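**Ticket 480: little moths in the kitchen, second try**
**Opened by:** Katherine Condori
**Assigned to:** Kelechi Chukwu
**Status:** open (please don't close it yet!)
**Location:** Adeyemi house, ground floor kitchen, the end with the shelves

Hi Kelechi, me again. I know the last ticket got closed in March when we thought the flour was the culprit, and for a while I thought so too. Well, they're back. Small, tan, kind of bronzy at the wing tips, and they do that drunk zigzag thing when you open a cabinet. I killed three last night while waiting for the kettle, and Bijan says he got one in the hallway.

You asked me last time to write down what we try so we don't go in circles, so I'm going to keep it all in this one ticket and add to it as I go. Sorry in advance, I type the way I talk.

**What we did last time**

- Threw out the open flour and the old oats
- Wiped the shelves with vinegar
- Hung one sticky trap on the side of the shelving

The trap caught plenty for a couple of weeks, then nothing, and then we forgot about it (it was still hanging there this morning, all dusty). I've put up a fresh one, same spot.

**Update, 8:15 a.m.**

Started with the dry stuff because that's where everybody tells you to look. Rice is fine. Lentils are fine. The pasta was never opened. Marijke's muesli had a bit of webbing in the corner of the bag, which made me very excited and made her very sad, so that went straight to the outside bin. I don't think it's the source though! The webbing was only at the top, and the bag had been rolled down and clipped next to the old oats the whole time, so it could easily be left over from March.

Kelechi, question for you: if they got into the muesli back then, could they be coming out only now? You said something about it depending on how warm the room is, and it's been very warm in there.

**Update, 10:40 a.m.**

Kelechi replied: "Yes, could be, a cool spell slows them way down. But keep looking. Check paper bags and anything that came in from outside, and go over the underside of each shelf with a flashlight. They like to crawl away from the food before they spin up."

OK. That's a better plan than mine. I'd only been looking at food. I'm going to do the wrappers and bags next, we keep far too many of them in this kitchen and we all just shove them wherever there's a gap.

**Update, 1:20 p.m.**

Bags and paper, then. I went at the loose packaging before touching the shelves, and I was not prepared for how much there is once you start caring about it. Every bit of it has folds, and every fold is somewhere a caterpillar could be having a nice quiet life. The rule I gave myself was open it up, look in the creases, then into the recycling or the trash, and no putting anything "aside for later."

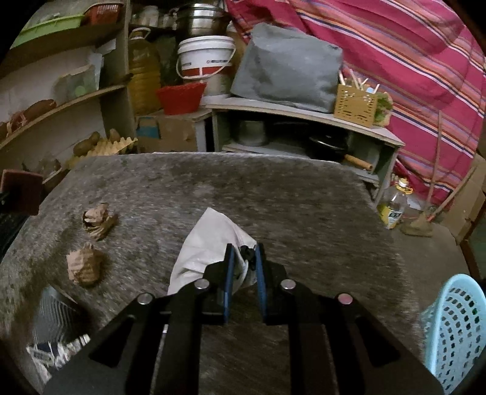
*White plastic bag and brown paper up front, shelves behind. Bread-like loaves on the middle shelf, potatoes and the egg tray on the lower one.*

Brown paper first. I found nothing in it, not a thread. The plastic took longer because it clings to itself, and I had one false alarm with a scrap of onion skin. Then the white and blue papers and packaging down low in the dark part, which I'd been putting off. Also clean, just dusty. So the packaging is off the hook, I think, but it's going anyway. I don't want to check it all a second time.

Omolara came in halfway through and asked why we keep the loaves out on the open shelf if we have moths. Fair. She's moved them into the bread box in the other kitchen until this is over. If you're reading this and looking for toast, that's where it is.

**Update, 3:05 p.m.**

Shelves. I emptied them from the top down and put everything on the table. The green tray and the red basket got a hot soapy wash. Potatoes looked okay, though I tossed a couple of soft ones. Then I took the flashlight to the undersides like you said and GOT THEM. Underneath the middle shelf, right at the back where the board meets the upright, there's a row of little silky cocoons. Some of them are empty. I'm a bit proud and a bit itchy.

I scraped them off with an old card and vacuumed the whole joint with the narrow nozzle. The vacuum bag is tied up and outside, before you ask. There was also one cocoon behind the egg tray, stuck to the wall side, so I've thrown the tray out and put the eggs in the fridge.

The bit I can't reach is the gap between the shelving and the wall. The unit is heavy even when it's empty and I didn't want to drag it on my own. Could you come by with the long flat nozzle? Or just your arms, I'll take either.

**Update, 5:30 p.m.**

Kelechi came by (thank you!!) and we walked the shelving out together. More cocoons along the back, low down, and a drift of spilled birdseed on the floor that must have been there since before any of us moved in. None of us has a bird. Kelechi is pretty sure that's the source, and there was webbing all through it, so I'm with him. Swept, vacuumed, mopped, and I ran a bead of caulk along the baseboard where the seed had got into the crack.

He also had me do the low gray cabinet while everything was apart. Pot and frying pan out, wiped inside, checked the hinges. Nothing.

**Update, 7:50 p.m.**

Everything is back except the bread. I ordered a set of clip-top tubs from Clusik, $39 for the set, out of the house kitty. Bijan and Marijke have both said yes, Omolara hasn't answered but she's the one who wanted them in the first place. Dry goods stay on the table in zip bags until the tubs get here, so please don't "helpfully" put them back on the shelves.

**Still to do**

- Marijke: freeze the rice and lentils for a few days, just in case
- Me: check the new trap every morning and write the result in this ticket
- Kelechi: second look at the caulk once it's set, there's a thin patch near the corner
- Everyone: bring your own snack drawers down to the kitchen so I can look through them. Yes, Bijan, the one with the walnuts too

**Update, next morning, 7:30 a.m.**

One moth on the trap. Kelechi says one or two stragglers are normal and to leave the ticket open until we've had three weeks of nothing. Walnuts checked and clean. Tubs are due tomorrow.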